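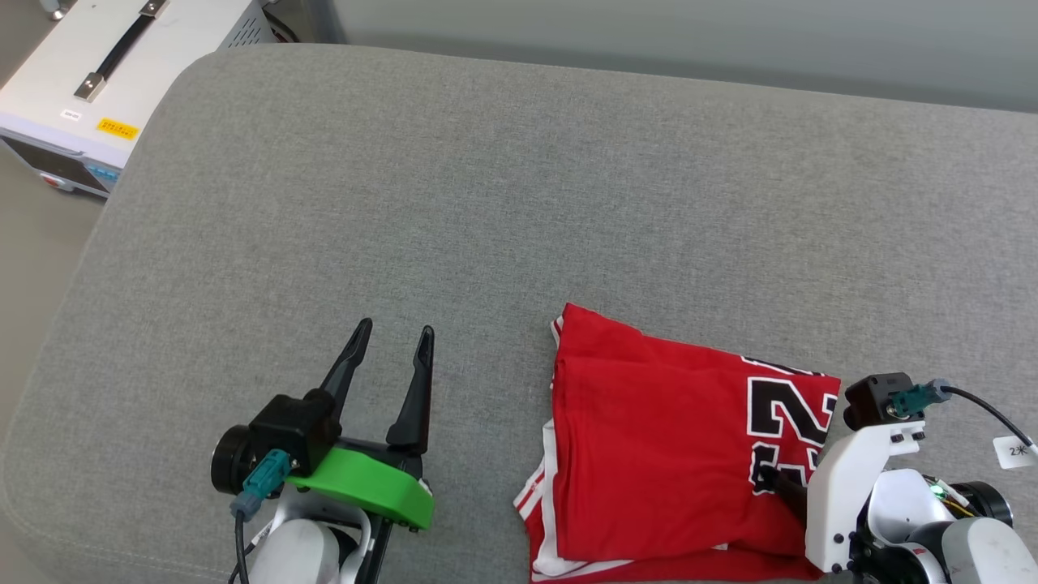

The red jersey, folded, on the gray upholstery.

Dean Ackroyd called on a Tuesday to say he wanted his jersey back, and I said sure, no problem, as if I hadn't been sleeping in it for most of May. We'd played 4 seasons together for Moloda and won, I think, twice? Torben Janssen kept the real records and he was never generous.

So I got it out and put it on the couch, because the kitchen table was covered in Walczak catalogs and I wasn't about to move those. Have you ever tried to fold a sports jersey? It slides all over the place! You get one side tucked in and the trim pops out the other, all red and white and pleased with itself. I wanted the number to show, at least part of it, so Dean would see I'd taken care.

I owed him that much. He'd lent it to me the night we lost at Sorirholm, when my bag went off on the wrong bus, and he rode 64 miles home in a raincoat and never said one word about it. (Torben said plenty.)

Dean turned up at seven with his hair cut short. He looked at the couch for a while.

"You ironed it," he said.

"I did not."

"It smells ironed."

He sat down next to it, not on it, and asked if I still had any of that awful Merko coffee. I had a whole can. We drank it out of soup mugs and he told me about the new job, and the apartment, number 1087, way up at the end of a hallway where the lights buzz.

He went home a little after ten. I was rinsing the mugs when I looked over and saw the jersey still sitting there on the cushion.

I figured I'd call him in the morning. Then I turned off the lamp and put it on.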